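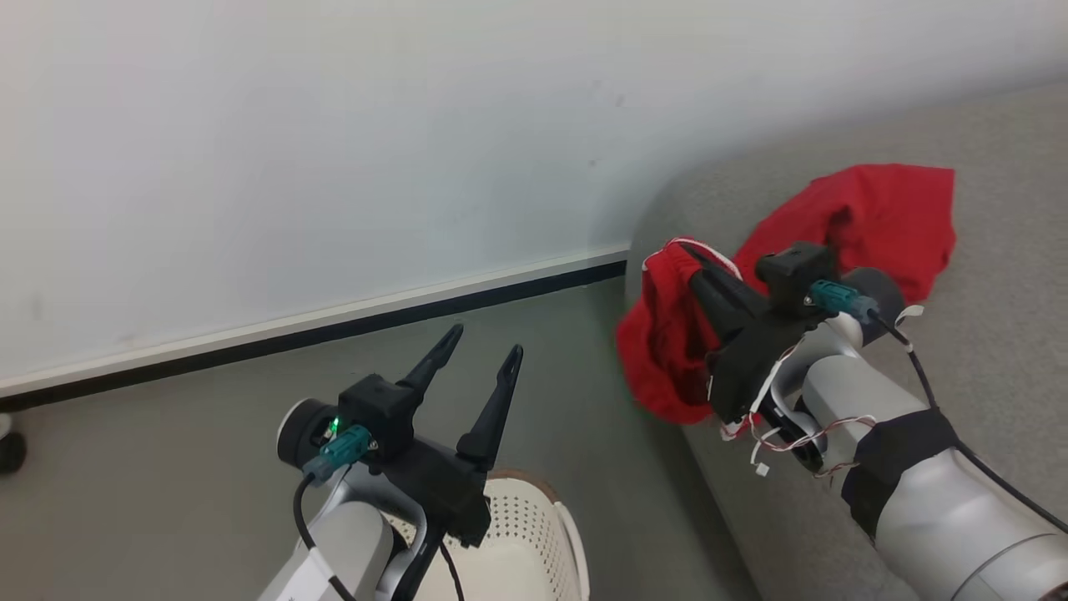 件名: Re: [somemono-ml] 茜の二度目の染めと、灰汁の濃さについて
差出人: Huiling Yu
日付: 2019年8月9日

Suqinさん、みなさん

こんばんは、Huilingです。Suqinさんの茜の報告、台所で立ったまま二回読みました!ちょうど私も茜で行き詰まっていたので、どうしても今夜のうちに返事を書きたくなりました。長くなりそうです、すみません。

Suqin Xuさんの投稿:
> 西洋茜の根で木綿を染めていますが、どうしても赤ではなく
> 煉瓦色に寄ってしまいます。豆汁で下地をして、ミョウバンで
> 先媒染、そのあと根の煮出し液に入れて弱火で煮ました。
> 一度目の煮出し液は黄色っぽかったので、そのまま使って
> しまったのが悪かったのでしょうか。
> それから、二度目の染めの前にもう一度媒染するべきかどうか、
> 経験のある方に伺いたいです。布はLekelの晒しを使いました。

まず一度目の煮出し液ですが、私は捨てています(正確には別の鍋に取っておいて、黄土色がほしい布に回します)。茜の根は黄色い色素が先に出てくるので、水に一晩つけてその水を替えるだけでもずいぶん違います。去年これを知らずに、ストール用の布を3枚続けて柿色にしてしまいました。柿色は柿色でとても好きな色なんですけどね。

次に温度。煮立てると茶色が出やすい、というのが私のところでの結論です。鍋の縁に細かい泡がつき始めたら火を弱めて、そこからじっくり。以前Jucéliaさんがここで勧めてくださった「鍋を毛布でくるんで朝まで置く」方法も試しました。これが本当にいい!翌朝ふたを開けたときの、あのうっとりする赤紫の液。急ぐ用事がない週なら、ぜひ一度やってみてください。

媒染のやり直しについては、私は二度目の染めの前にもミョウバンをくぐらせる派です。ただし一度目より薄くします。濃いままだと布の手ざわりがごわつく気がして、特に晒しのような平織りだと気になります。くぐらせたあとは軽くすすいで、陰干しして、半日おいてから染液へ。絹なら二度目の媒染は省いても十分に染まりました。木綿はやはり手間を食いますね。

それと水です。うちの水道水と、Jinfeng Hanさんが分けてくださったBrerkineの井戸水とで、同じ根、同じ布、同じ時間で染め比べたことがあります。井戸水のほうが青みのある冴えた赤になりました。硬度の違いかなと思い、次は水道水に炭酸カルシウムをほんの少し足してみたところ、かなり近づきました。Suqinさんの煉瓦色も、もしかすると水で動くかもしれません。もとの布を小さく裂いて、コップで試すくらいで十分見当がつきます。

灰汁の話も少し。仕上げに椿の灰汁を通すと赤が深くなる、と古い手引きにはよく出てきますが、私は濃すぎる灰汁で一度、端布をすっかり紫がかった鈍い色にしました。今は上澄みをさらに倍に薄めて使っています。薄いほうが失敗しても戻れますし、足りなければもう一回通せばいいので。椿の枝が手に入らないときは、樫の灰でもそれなりにいけます。

根の量は、布50グラムに対して同じ重さから始めています。二番煎じ、三番煎じまで取って、最後は淡い珊瑚色のハンカチにするのが私の楽しみです。根をミキサーで砕くかどうかは意見が分かれるところですが、私は刻むだけにしています。粉が布に残って、すすぎが果てしなく続くんです……。砕いてもうまくいっている方がいたら、濾し方を教えてください。手ぬぐい二重でもだめでした。

もうひとつ、日光堅牢度のこと。Jinfeng Songさんが窓辺に貼っている試験布、前回の集まりで見せてもらいましたが、茜の強さには改めて驚きました。隣の紅花がほとんど消えかけているのに、茜はまだ堂々としているんですよ!紅花のはかなさも捨てがたいのですが、ふだん着る服に使うなら私は断然茜です。ズボンや半ズボンのように何度も洗うものでも、中性洗剤で手早く洗えば、思ったより色は残ります。弱アルカリの洗剤に長くつけるのだけは避けたほうがいいです。

Suqinさん、次に染めたらぜひ乾いた布の色を知らせてください。乾く前と後とではまるで別の赤に見えるので、濡れているうちに落ち込まないように!私は来週、まだ残っているLüの根で絹糸を二かせ染める予定です。結果はまた投稿します。

それから、Skundeckの乾燥根を買ったことのある方はいますか。送料込みだとなかなかの値段で迷っています。太い根が多いのか、ひげ根が混ざるのか、そのあたりだけでも知りたいです。

Huiling Yu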